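May — notebook, dye bench

Start 8:40. Third go at the madder series. Last two batches came out brick instead of the red Roos wants for the Domalness order, so today changing one thing only: the water. Everything else same as batch 2 or I'll never know.

Wool is the Sayce two-ply, scoured yesterday by Imre. He used the small pot and had to do it in two lots, so I've tied the second lot with cotton thread in case the scour was uneven. Didn't feel greasy, either lot. Smelled a bit still.

**Mordant**

- alum at 12 percent of dry weight of wool
- cream of tartar at 6 percent
- skeins soaked overnight, squeezed out, not wrung
- in at lukewarm, up to a bare simmer over an hour, held an hour, left in the pot to cool

Did the alum in rain water this time (barrel by the loading door, strained through muslin twice, still got a few bits of leaf). Tap water here is hard as anything. Lamduan thinks the hard water should HELP madder, and every book I have agrees with her — calcium is supposed to push it redder. So going soft may be the wrong way entirely. Fine. Then we know. Her money is on the heat being the problem and she's probably right, batch 2 got away from me when the phone rang and I found it properly bubbling.

Note to self: the thermometer with the blue tape reads high. Checked against the Provovlow one, 4 degrees out. Which means batch 1 was cooler than I wrote down. Have gone back and put a pencil note on that page.

**Madder**

Ground root from the big sack, equal weight to the wool. Soaked in rain water from yesterday afternoon, poured off the first soak into a jar to get rid of some of the yellow. Kept the jar. It's a nice enough peachy brown and Panagiotis wants it for his silk samples, label says PG DO NOT TIP.

10:15 skeins in, cold bath. Heat on lowest setting.
10:50 lukewarm. Color already taking on the tied skein, more orange than I'd like.
11:20 warm, can't hold a hand in. Turned the skeins.
11:45 turned again. Held from here, lid half on. NOT answering the phone.
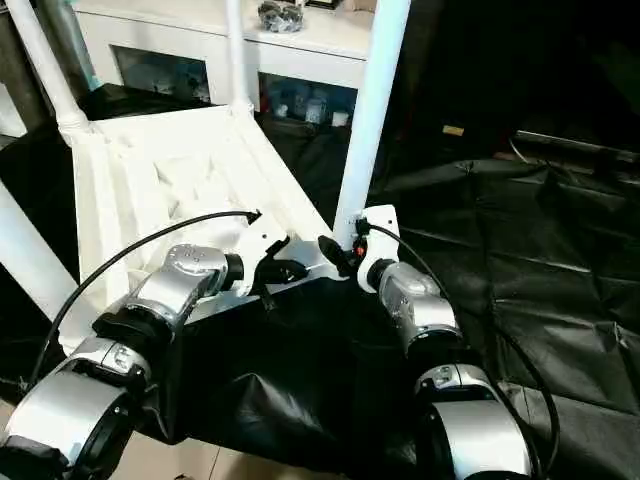
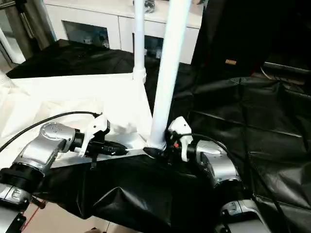 12:50 heat off. Left everything sitting in the bath with the lid on, went for lunch.

Sherif asked over lunch if we could do the whole Domalness lot in one vat to avoid matching problems. Thirteen skeins. The big vat would take them in theory but I've never had an even bath in it with more than 4 skeins moving around, the bottom always sits on the root sludge and comes out blotchy. Could bag the madder in a stocking or old pillowcase. Then you lose some strength, so more root, and the sack is not bottomless. Ask Roos what the budget is before promising anything. Said I'd think about it.

Other idea, Imre's: dye in small pots and then mix skeins when knitting, alternate rows. Works for us, no use to a customer who is going to weave with it.

**Afternoon**

2:30 pulled one skein to look. Wet it's a deep warm red, redder than batch 2 for sure, but wet always flatters. Squeezed a bit of the end in kitchen paper and it went straight back toward brick. Hmm. Not as brown though. I think.

Held it in the doorway next to the sample card. The card is from the old Wollberg range and has been in the window too long so it's probably faded itself, which makes it a stupid thing to match to, but it's what the customer sent.

Split the batch from here:

1. Two skeins rinsed straight in rain water, hung.
2. Two skeins into an afterbath with a pinch of chalk, hand warm, 20 min.
3. Tied skein left in the madder overnight.

So yes that's changing more than one thing. But the chalk ones have their own controls so it still counts.

3:20 chalk skeins out. Visible difference! Pinker, a little bluer, less orange. Lamduan came by, looked at them, and said nothing in a very pointed way. Will dry them in the back passage out of the sun and compare tomorow in daylight with the others.

Rinse water ran clear on the third rinse for the plain ones. Chalk ones still dropping color on the fourth, don't love that. Might just be loose powder, didn't shake them out. Do a rub test on white cotton when dry, plus a wash test with the mild soap.

**Exhaust bath**

Still plenty in it. Put in the gray fleece offcuts that have been under the bench since winter, no weighing, just to see. Panagiotis says gray under madder gives a good rust. Left on low till 4:30 and then off.

**To do**

- weigh what's left in the madder sack, put it on the wall sheet
- new muslin, this one has a hole
- ask Roos: budget, and does the customer have a fresher sample than that card
- scrub the small pot, there is a ring of alum round it
- if chalk wins: batch 4 in tap water from the start, same heat as today, no afterbath. If that matches then all this carrying of buckets was for nothing
- light test strips from all three batches, half covered with card, south window. Start them before I forget like last time
- tell Imre to write WHICH pot on the scour tags

Hands are orange to the wrist. Gloves are on the shelf where they always are.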